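Clondside Home Forum > Decorating > Walls and floors

Patterned panels in a small room: mad or fine?

tidewrack
Posted 10 November 2021
I do the folding and sorting in what used to be a box room, and I'm sick of magnolia. Lekex do a pack of stick-on wall panels in grey and white, every panel a different pattern. Spots, stars, squiggles, the lot. I'd want them on three walls. For the floor I've already got a pink mat with tulips on it, and it's staying. One pack is 14 panels. Will I regret this?

oldputty
Yes.

marrowfat77
I'd want to know who says these things stay stuck. The Lekex page says "lasting hold" and then doesn't tell you for how long, or on what. Mine went on to emulsion in July and four of them had lifted at the corners before the clocks changed. Same wall, same tub of sugar soap, and the rest are fine. So make of that what you will.

tidewrack
Were yours on an outside wall?

marrowfat77
Two were. The other two weren't, so that's not it either.

gannetpie
I went the whole hog with mine and I don't regret it. Different pattern on every panel, left wall, back wall, right wall, and pink tulips underfoot. It's all grey and white up top so the walls don't fight with the floor as much as you'd think. I keep a shallow pink basket in there with the tea towels and it looks cheerful. Picture at the bottom of my next post if I can get the upload to work.

oldputty
"Don't fight as much as you'd think" is not much of a recommendation. How do you find a dropped sock against that lot?

gannetpie
On the floor, where socks go. The floor's pink.

sprocket_lane
I'm with oldputty on this. My sister had a mixed set from Trillero in her utility room and I couldn't stand in there long enough to fill the machine. One pattern repeated is restful. A dozen different ones is a sample book. Also, and I'll say this about every panel kit going, the photos on the website are taken in rooms three times the size of anybody's box room.

marrowfat77
The Lozano ones are thicker, if you're set on it. I wouldn't call them good. 700 reviews and most of them seem to have been written the day the parcel came, before anyone had put one up.

tidewrack
That's what bothers me about all of them. Five stars, "can't wait to get started". Has anyone had them up a full year?

gannetpie
Not quite a year. A couple of joins wanted pressing back. I put the fussier ones lower down and kept the plainer spots for the side, though I doubt anyone but me has noticed.

sprocket_lane
So they do lift.

gannetpie
Two joins! I've had proper wallpaper do worse.

oldputty
Paint doesn't lift.

tidewrack
Paint is how I ended up with magnolia.

marrowfat77
Buy one pack, do one wall, leave it over the winter. If it's still up in spring, do the others. And keep the receipt, I had to argue with Lekex for a refund on mine and I only got half.

gannetpie
Sensible, but one wall on its own looks like you ran out. I'd do the three. Upload's worked at last, so judge for yourselves. The basket cost me next to nothing and the striped cloth is one of a pair, before anybody asks.

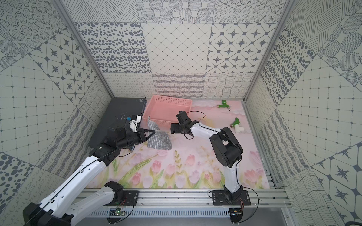

I'd still go for the mat first and the walls second if I did it again, as it's far easier to match grey to pink than to find a pink you like afterwards. tidewrack, you've done that bit already, so you've less to get wrong than I had.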